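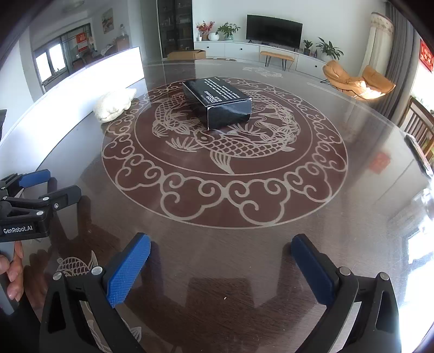 26 de março de 2019
Oficina de Utville, banho 503 (preto sobre lã)

Comecei às nove com a lã da Çınar, que ficou de molho durante a noite. A receita é a mesma de novembro: casca de noz, galha moída e sulfato de ferro no fim. Mudei apenas a água. Em novembro usei a da torneira e o preto saiu castanho, com manchas mais claras perto dos nós das meadas. Hoje usei água da chuva, do depósito pequeno, 3000 ml para cada meada.

O Tarık Taşdemir é de opinião que a água não tem tanta culpa e que eu apertei demasiado os nós. Pode ser. Desta vez atei com algodão, em oito largo, e deixei folga para o fio se mexer dentro da panela. Se o resultado for bom, não vou saber qual das duas mudanças ajudou, e isto é um erro meu de método. Escrevo-o aqui para não o repetir.

Temperatura: subi devagar até 80 graus e mantive. O termómetro da Driltico marca menos do que o antigo de vidro, por isso anotei os dois valores na folha da parede. Fica por decidir em qual deles confiamos. 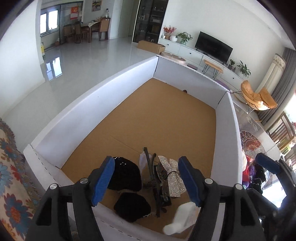

Malha preta com brilhantes, correia castanha e laço.

Ferro: dissolvi à parte, em água morna, 5 gramas, e juntei ao banho com as meadas fora. Voltei a pô-las dentro e mexi sem parar com a vara de faia. A cor escureceu logo nas pontas e mais devagar no meio. A Augustina Zakaria pede sempre para tirar uma amostra antes do ferro, e eu esqueci-me outra vez. Peço desculpa, Augustina. Guardei uma depois do ferro, com etiqueta.

Passei por água três vezes. Na primeira saiu muito pó da galha, que não foi bem coado. É preciso comprar um pano mais fechado, ou coar duas vezes com o que temos. Não espremi as meadas, pendurei-as à sombra com o peso pequeno em baixo.

Quanto ao fio Bemcombe, que é mais torcido, ainda não o tingi. Está pesado e atado, no saco com a etiqueta verde. Tenho receio de que a torcida não deixe entrar a cor e gostava de fazer primeiro um pedaço curto. 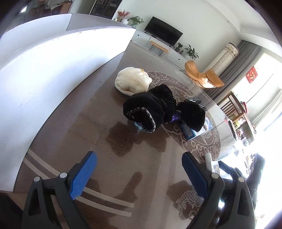 Porque é que a lã fica áspera depois do banho preto?
O ferro em excesso enfraquece a fibra e tira-lhe a macieza. Convém pesar o sulfato com cuidado, deixar a meada pouco tempo no banho com ferro e enxaguar bem.

Para amanhã:
Comparar as meadas secas com a amostra de novembro, junto à janela e sem a lâmpada acesa.
Esfregar um pano branco húmido em cada uma e colar o pano no caderno.
Devolver a balança ao Tarık.
Não deitar fora o resto do banho, quero experimentar um cinzento com ele na quinta meada, que é a mais fina.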